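Damum Arm Build – Frequently Asked Questions
Shared workshop page, last edited 10 Dec 2021 by Anahera Pryor
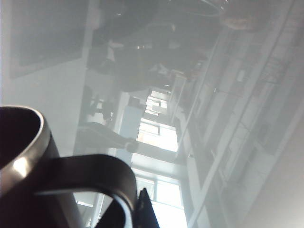

Dark mug with the silver rim, from the wrist camera. One fingertip is showing near the handle.

What is the Damum?

A tabletop robot arm with a two-finger gripper and a small camera at the wrist. Kosmas Sotiropoulos and I are building it in the shared workshop, from a Trivura motor kit and parts we cut or printed ourselves. Damum is our name for it. You can't buy one, and at this stage I wouldn't advise you to want one.

Can it make coffee?

No. People ask this every week. It can pick up a mug on a good day and put it down somewhere else. I can also do that, and I don't need a power supply.

How often does the pickup work?

In October we logged 470 attempts with one mug, always starting from the same taped mark on the table. The first log claimed 458 successes. I didn't believe it, and I was right not to. The script called it a success whenever the fingers closed and stopped early, so squeezing the handle and then leaving the mug behind counted as a win. We now require the mug to be held clear of the table for a count before anything gets written down. I'm not publishing a new percentage until somebody other than the two of us has run the test.

Why a mug with a handle? Isn't a block easier?

Much easier, and that's why so many demo videos use blocks. A handle gives the fingers something to go through, bump into or catch on. A shiny rim also throws highlights that move when the arm moves. If a build only works on foam cubes, I'd like the page to say so.

The camera picture is sideways. Do you correct it?

Not in the saved pictures. The camera turns with the wrist, so the room turns too. The software knows the wrist angle and works from that. Reynaldo Navarro wanted a version rotated upright for people to look at, and he's welcome to write it.

Why is everything washed out?

Bright windows behind the mug. The background goes pale and hazy, and the mug goes nearly black. We've been told a better camera would fix this. Maybe. I've been told that about three cameras now, and each one cost more than the last. Curtains are next on my list.

Does it learn by itself?

I'd be careful with that word. We move the arm by hand through a pickup, record it, and train on the recordings. It took 400 recordings before it did anything I'd call useful. Then we moved the table and it got worse. You can call that learning if you like – I call it remembering where the table was.

What did it cost?

More than the spreadsheet says. The spreadsheet leaves out broken parts, the second power supply and every evening we spent on it. If you see a build page with a very tidy total, ask what was left off.

Which gripper fingers should I print?

We use the Zudden pattern, dark, with a pointed tip. The point helps when there isn't much room beside a handle. It's also good at tipping things over. Ehsan Nouri drew a wider pair with a soft pad, and those hold a straight-sided cup better but won't go through a handle cleanly. Both files are on the workshop drive. Check the screw holes before you print a full set, as the older file has them too tight.

Is it safe to sit near it?

Stay outside the yellow tape while it's powered. The arm is slow and not very strong, but it has no idea you're there. Keep the stop button within reach of whoever is running it, and don't put anything hot in the mug. Someone always suggests trying it with something hot in the mug.

Can I use the Oksanen controller instead of yours?

Sølve Solheim has one running on his own arm at home and likes it. We tried it for one evening and the wrist shook at low speed. That could easily be our wiring. I wouldn't pick a controller on the strength of one evening, ours or anyone else's.

It runs for a while and then stops. What's wrong?

Look at the wrist cable first. Ours rubbed through where it passes the elbow joint, and we spent far too long blaming the software. After that, check the shoulder motor. We set a rest after every 40 pickups and the random stops went away, though I haven't ruled out that the new cable did it.

Can I get the recordings?

Yes, bring a drive to the workshop and ask Kosmas. The early ones still carry the bad success labels, so ignore that column.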